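Does a Taped Grid Keep a Shared Table Tidy? Your Questions

By Dzintra Ķēniņš
April
Last updated 4:15 p.m.

Search this site Enter keyword Go 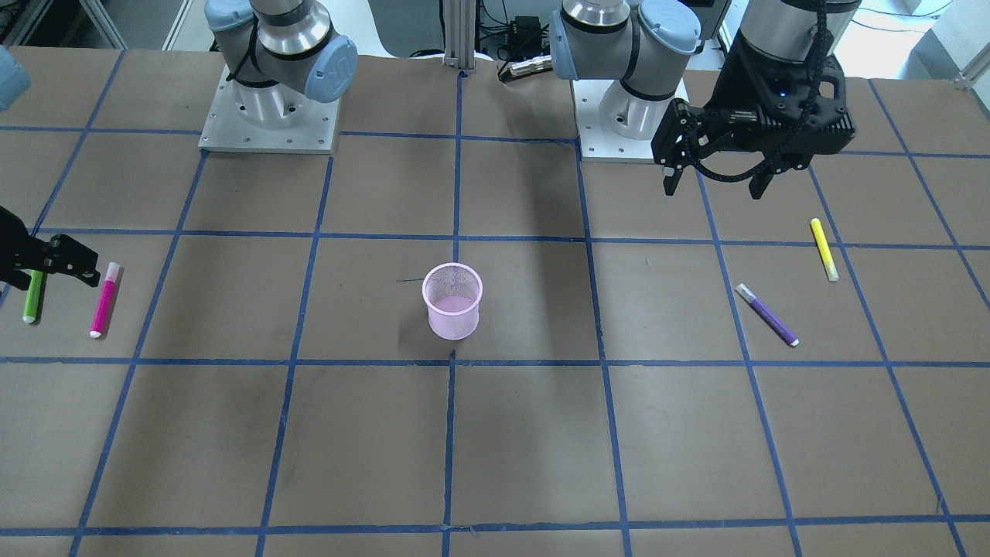

Tài Cù wrote in that he has taped up three tables over the years, and that each time the small stuff went back to wandering within a month. He wanted to know why anyone still recommends it. Fair enough. I have my own doubts, and they're spread through the answers below.

Does blue tape on a tabletop do anything?

It shows you where one area stops and the next one starts. People claim a lot more for it. I've read that a grid "trains the eye," and I have yet to see anyone back that up. What I will say is that a marker lying across a line bothers me more than a marker lying on bare table, and sometimes I pick it up.

How big should the cells be?

Bigger than you think. The Wollholm workshop handout suggests nine cells for a desk, and that may suit a desk. On a large work table I'd go with wide rectangles and stop there. Small squares look great for a day, and then you own something that doesn't fit in one.

Do I need to label every cell?

No. Labels are where these projects go to die. If you need a label to remember that the markers live with the markers, the trouble is somewhere else.

Will the tape hurt the surface?

It depends on the surface and on how long you leave it. Try a short strip in a corner first. I wouldn't trust any package that promises a clean peel after months of sun, and old tape tends to come up in shreds.

Should I buy a kit?

Rekau sells one with pre-cut strips and a cardboard spacing guide. I used it on one table. The strips were fine, the guide was a piece of cardboard. A roll of tape and a yardstick did the same job on the next table for a lot less.

Is it true that people save 500 hours a year this way?

I've seen that number passed around with no source attached. Think about how long you'd have to spend hunting for markers every day to get there. If that's you, tape won't help.

What about things that don't belong in any cell?

Leave one cell with no job. The Vasiliauskas method calls this a "landing zone" and spends most of a chapter on it. You can skip the chapter. Just clear that cell when you finish for the day, or it becomes the junk drawer.

So would you do it again?

On a table several people share, probably. On my own desk I pulled the tape up and put the pens in a mug.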